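From: Hwa-young Kang
To: Terndale shared workshop list
Date: July 12, 2020
Subject: Re: steamer bench, wrist camera views

On the steamer bench, Filali wrote:
> Any chance of seeing what the grippers see? I'm mounting
> mine at the same height as yours and I can't work out how
> much room to leave beside the pot.

Sure! I've got the arms in the spare room now, up against the white wall, with the laptop on the little side table where I can reach it. The wrist view is mostly gripper, so don't expect much of a panorama. With the fingers spread and the lid lying on the table you still get the pot handle in view, and that's the bit I steer by.
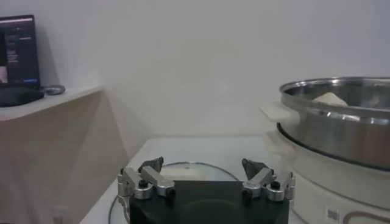 Olberg reckons the handle is a bad landmark, as the base can get nudged and then everything you've aimed off it is wrong too. Tape on the tabletop would be safer. Fair point, and I've got a roll somewhere - I'll try it before I change anything else.

Now the rest of what you asked, in the order I'd do it.

1. Give the lid its own arm. One gripper holds it nearly upright on the left while the other takes the buns across to the plate on the right. I tried it single-handed first and spent a whole evening swearing at a lid (the neighbours were very polite about it).
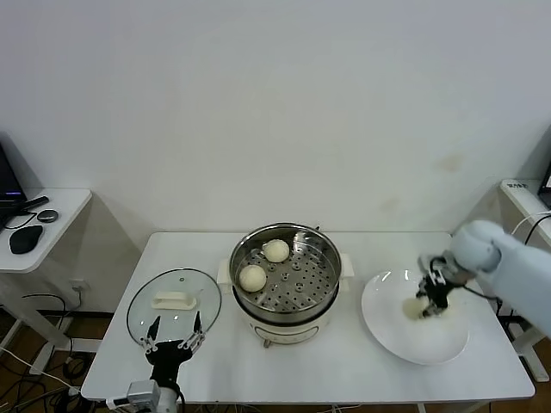
2. Slow the wrist down. I've got mine capped at 65 percent and the closing step at 51, and I wouldn't go higher with anything soft. Nilent's notes for the home build say to start at full speed, but I think they were picking up blocks.

3. Check the wrist view with the glass in it. Glass throws bright reflections, and if your lights are overhead like mine you'll want to look at them before you trust any colour threshold. 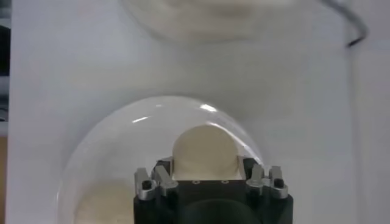

4. Sort your cables. Mine are still a tangle on the floor, so do as I say and all that.

I'm hoping to bring the whole lot down to Terndale in September if there's a bench free. Can someone tell me if the one by the sink is spoken for?

Cheers,
Hwa-young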